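Forum › Robotik & Automatisierung › Lernverfahren und Datensätze

Thema: Wäsche falten per Teleoperation, wie viele Episoden und wie viel Variation?

gelenkwinkel
30. Dezember 2022

Hallo zusammen,
wir nehmen seit August Demonstrationen mit zwei teleoperierten Armen auf. Das Projekt heißt intern Zuswood, Aufgabe ist Kleidung vom Bett aufnehmen, ausrichten, falten, ablegen. Gelernt wird per Imitation aus Kamerabildern und Gelenkstellungen, kein Simulator.

Aktueller Stand sind 1.000 Episoden, verteilt auf 13 Kleidungsstücke. Helle T-Shirts klappen inzwischen brauchbar. Bei dunklen Sachen greift die Policy oft daneben oder hält das Teil an einer beliebigen Stelle fest und bleibt dann stehen.

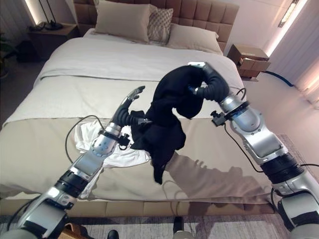
Die Bediener brauchen bei den schwarzen Teilen auch deutlich länger, bis sie eine Kante gefunden haben. Oft wird erst einmal in der Luft umgegriffen, und diese Umgreifbewegungen sehen in jeder Episode anders aus. Ich vermute, dass das Modell daraus einen Mittelwert lernt, mit dem keiner etwas anfangen kann.

Fragen:
Würdet ihr solche Episoden kürzen, ganz verwerfen oder drinlassen?
Lohnt es sich, weitere 1.000 aufzunehmen, oder lieber erst am Ablauf arbeiten?

Finitz
Drinlassen. Wenn die Policy später ein verdrehtes Teil in der Hand hat, muss sie so etwas schon gesehen haben. Wer nur saubere Durchläufe sammelt, bekommt ein Modell, das nach dem ersten Fehlgriff nicht weiterweiß.

Zum zweiten Punkt: Wie startet ihr die Episoden? Liegt das Teil immer ähnlich da oder werft ihr es jedes Mal neu hin?

momentenschluessel
Sehe ich anders als Finitz. Korrekturen ja, Herumsuchen nein. Das sind zwei verschiedene Sachen. Eine Korrektur hat ein Ziel, beim Suchen probiert der Bediener herum und weiß selbst nicht, was er als Nächstes macht. Wir haben bei uns 200 Episoden von Hand durchgesehen und die reinen Suchphasen herausgeschnitten. Danach war das Zögern beim Aufnehmen fast weg.

Wobei das bei uns Handtücher waren. Die sind einfacher, das gebe ich zu.

gelenkwinkel
@Finitz: Wird neu hingeworfen, aber immer von derselben Person und von derselben Bettseite. Wenn man es so aufschreibt, fällt einem selbst auf, dass das nicht besonders zufällig ist.

@momentenschluessel: Wie schneidest du? Wenn ich mittendrin etwas entferne, springen doch die Gelenkstellungen.

momentenschluessel
Nicht in der Mitte schneiden. Wir markieren die Phase und nehmen die Abschnitte beim Training nicht als Ziel. Die Aufnahme selbst bleibt komplett. Das Werkzeug dafür haben wir uns selbst gebaut, nichts Schönes.

Finitz
Maskieren ist in Ordnung, da habe ich nichts dagegen. Mir ging es ums Wegwerfen. Das machen viele zu früh und nehmen dann im nächsten Quartal alles noch einmal auf.

kabelbaum
Bevor ihr an den Episoden herumschneidet, würde ich mir das Licht ansehen. Schwarzer Stoff mit fester Belichtung ist im Kamerabild schnell eine einzige Fläche ohne Falten. Dann kann die Policy die Kante gar nicht finden, egal wie gut die Demonstration war. Schatten der Arme kommen noch dazu, die sind auf hellem Untergrund manchmal besser zu sehen als der Stoff selbst.

Test: Einzelbilder aus der Aufnahme nehmen, in Trainingsauflösung verkleinern und jemanden bitten, den Kragen zu zeigen. Geht das nicht, braucht ihr keine weiteren Daten, sondern andere Bilder.

gelenkwinkel
Guter Hinweis. In voller Auflösung sieht man die Falten, verkleinert habe ich es mir nie angeschaut. Mache ich im neuen Jahr als Erstes.

Song
Noch etwas zu den Bedienern: Schreibt ihr mit, wer welche Episode gefahren hat? Bei Gemgate hatten wir zwei Leute, der eine hat immer mit rechts zuerst gegriffen, der andere mit links. Gemischt war das Ergebnis schlechter als mit jedem Datensatz für sich. Seitdem gibt es eine schriftliche Vorgabe für den ersten Griff, alles danach ist frei.

Finitz
Das halte ich für ein Problem des Modells und nicht der Daten. Mit einem Verfahren, das mehrere Lösungen abbilden kann, sollte rechts oder links egal sein.

Song
Sollte. War es bei uns nicht.

gelenkwinkel
Die Bedienerkennung steht in den Metadaten, ausgewertet habe ich sie noch nicht. Plan für den Januar: verkleinerte Bilder prüfen, Belichtung anpassen, Suchphasen markieren, beim Hinwerfen Person und Seite wechseln. Mehr aufnehmen erst danach. Ich melde mich, wenn ich Zahlen habe.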